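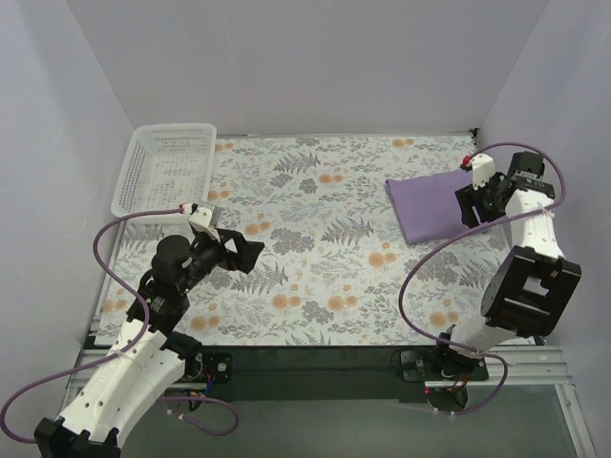 What happens to the people who used to fold all day? At Wurko they're still here, and most of them now spend the shift on checking, mending and sorting out the awkward stuff.

**Start with the laundry floor**
- Hotel linen, 1,000 pieces on a busy shift, two arms per folding station
- Say it slowly: folding was the job people asked to be moved off. Sore wrists, sore shoulders!
- The arms get the plain flat cloths. Fitted sheets still go to a person (pause, everyone who has ever folded one will laugh)

**Nermina's part of the story**
- Nermina Gashi folded for years and now looks after the stations. She teaches the arms a new fold by moving them through it herself, and I love watching her do it
- She knew which fabrics slide and which ones cling long before any of us engineers did
- Her pay grade went up in November. Mention this, people always ask

**What got harder**
- Quieter work, less chat. The old folding table was where the gossip happened
- Stoppages are stressful at first. We had 50 in the first week and people felt blamed for them
- Qiuyue Kang changed the rota so that two people share each station, and the talking came back

**If there's time**
- The Softić site: 300 pieces a shift, much smaller, same questions from staff
- Who decides when an arm is switched off? With us it's whoever is standing next to it

Leave ten minutes for questions. Nermina is in the second row and happy to take the hard ones.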